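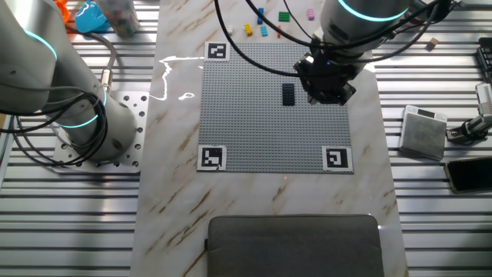
November, build room notebook, brick placement

Started 4 pm, finished late. Writing this up before I forget the numbers, because last time I left it overnight and had to guess half of them.

Goal for the session: get a full run of single-brick pick and place on the gray baseplate with the new grip height, then repeat it with the plate shifted, so we know whether the marker correction is doing its job. The Ostley round scores position to the stud. A brick that is one stud off gets nothing, even if it is seated perfectly, so we need this part solid before anyone adds stacking.

Setup
Baseplate on the marble top. Marble top on the slatted table, same as before. Re-leveled the top with paper shims at the two far feet. It had drifted and I could see it in the seating force, which was higher on the near side than on the far side. After shimming, both sides read close enough that I stopped fussing with it.

Markers at the plate corners. The fit works with three visible, which it has to, as the arm hides one of them for a good part of each cycle. Yesterday's version of the code threw an error whenever it lost a corner. Now it keeps the last good fit and logs a warning. Please don't take the warning out to make the log look clean. We want to know how often it happens.

Only the right arm was moving in these tests. The other arm stays parked until we have the collision zones sorted out. If you need it for something, write it on the board first and put it back in the same park pose after, or the planner on my side will refuse to start.

Calibration
Ran the Vorkow routine twice. First pass gave an error I didn't believe, so I wiped the markers and ran it again. Second pass was good and I saved it as the current one. The old file is still in the folder with "old" on the end of the name. Leave it for now.

One thing I lost most of an hour to: the calibration script reads the tool offset from the config, and the config still had the offset for the long fingers. We haven't used the long fingers since October. Everything was landing too high and I went looking for the problem in the camera side. It was one line. I've put a comment next to it.

Test A, plate square to the table
Task: pick a brick from a known spot, place it on a target stud position, release, back off, check by eye.

100 attempts planned, 99 counted. One I threw out because I bumped the table.

Placed on the right studs and fully seated: 91
Right studs, not fully seated: 5
Off by one stud: 3

The off-by-one cases were all with the brick's long side along the arm's reach direction. None happened with it turned across. I think the brick is pivoting a little in the fingers as it comes down, and the short contact patch on the fingers lets it happen. We talked about this when the fingers were first cut and decided to wait and see. I'd say we have now seen.

The half-seated ones are a push problem. I had the push limit at 25 newtons. With a fresh brick that is fine. With the stiffer ones it stops before the click. I raised it for a few tries outside the counted set and they seated, but I don't want to leave it high until we've checked what it does when the brick is misaligned. Pushing hard on a misaligned brick is how we cracked the corner off the other plate.

Test B, plate rotated a few degrees by hand
65 attempts, so 164 counted in total for the session.

Placed and seated: 54
Right studs, not fully seated: 4
Off by one stud: 7

So the correction works but it costs us. The misses were mostly toward the far end of the plate. That fits with a small angle error getting bigger with distance from the markers it can see. When I forced it to take the fit from the hover pose, before the arm comes over the plate, and hold that through the whole cycle, the next several were all good. Not enough of them to call it a result. I'll do a proper set next session.

Release
Still the ugliest part. When the fingers open, one side lets go slightly before the other, and if the brick is only half seated it tips. Tried opening slower, which made it worse. Tried opening fast to a small gap and then slow the rest of the way, and that was better. Current values are in the config under release, with the old ones commented out.

Someone suggested a small wiggle before opening. I'm against it for now. It will hide the seating problem and then we'll have two things to tune.

Software notes
Updated the Rasta node to the current branch. It needs a restart after the update, not only a relaunch, or it keeps the old message type and fails with an error that says nothing useful. Restart it, wait for both arms to report ready, then launch.

The logging script now writes one file per attempt. Folder is getting big. I moved everything from before this session to the shared drive.

Cycle time is longer than I would like. Most of it is the approach from above, where we creep down the last part. I think we can start the slow section lower now that the height is right. Didn't change it this time as I wanted all the numbers taken with the same settings.

Parts and housekeeping
Robles order came in short again. We got the finger blanks but not the screws. There are enough screws left in the small drawer to mount one set, so don't strip any.

Sort the loose bricks back into the jar when you are done. Any brick that has been chewed by the fingers goes in the scrap bag, and please do check, as a marked brick grips differently and it spoils the numbers.

To do
Cut one set of fingers with the longer contact patch – the drawing is in the folder, check the hole spacing before cutting
Repeat Test B with the fit held from hover, same number of attempts
Try push limits in small steps with a deliberately misaligned brick, on the damaged plate
Lower the start of the slow approach
Reorder screws

Shut down in the usual order at 9:40 pm. Current calibration is good as long as the plate stays on the marble top and the top isn't moved. If it gets moved, run the routine again before trusting anything on this page.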